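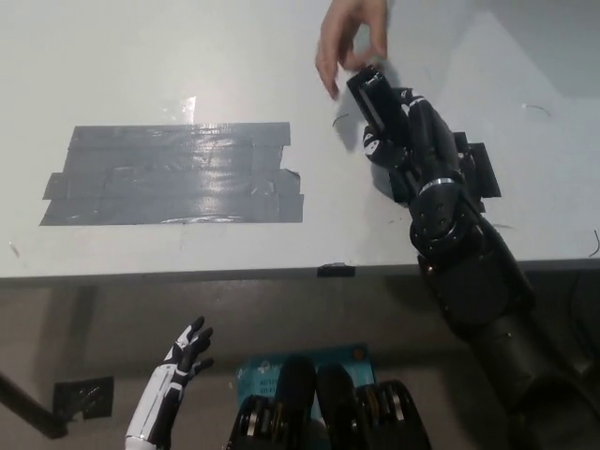

白色台面上，人手与黑色夹爪近距离作业，左侧为灰色胶带区。

人机近距离作业守则修订，九月起执行

Gritcombe实验室的《人机近距离作业守则》已完成修订，适用于Damthorpe和Brondlow两处场地的全部桌面工位。新版由Comfort Opoku执笔，Periklis Xenos审核，主要改动有4处。

一、伸手之前先口头确认。操作员的手进入夹爪活动范围前，须说出“进手”，监控端回复“已停”后方可动作。旧版只要求目视确认，现予取消。手撤出后说“出手”，监控端才能恢复运行。

二、近距离模式限速。凡有人手进入台面区域，末端速度不得超过每秒100毫米，夹持力按工位卡上的下限设置。需要临时提高的，由当班负责人签字，当班有效，不得顺延到下一班。

三、台面整理。胶带贴片、定位标记如需保留，应在工位图上标出；翘边、起皱影响放件的，换班时重贴。线头、扎带断头等碎屑在每次开机前清理，防止卷入指节。地面定位胶带破损的，一并更换。

四、记录。每次近距离作业均须填写编号、操作员和监控员姓名。上一周期两处场地共登记3553条，其中864条缺监控员姓名，多数出在换班前后。今后缺项记录退回当班补填，补齐前该工位不再排近距离任务。

培训由Kwadwo Ametepe负责，内容包括口令练习、急停按钮位置和手部姿势。手应从夹爪侧面或前方接近，手指不得伸入两指之间；递件时先让夹爪张开到位，再把物件送入。戴宽松手套、手链者不得上岗，长袖须扎紧袖口。

Nyarko项目组沿用自己的工位卡，但口令和限速两条同样适用。已持旧版上岗证的人员不必重新考核，参加一次口令练习并签到即可。

对条文有疑问，或发现工位卡与守则不一致，请与Nhyira Frimpong联系。纸质版已放在各工位的文件夹内，旧版请交回办公室统一销毁。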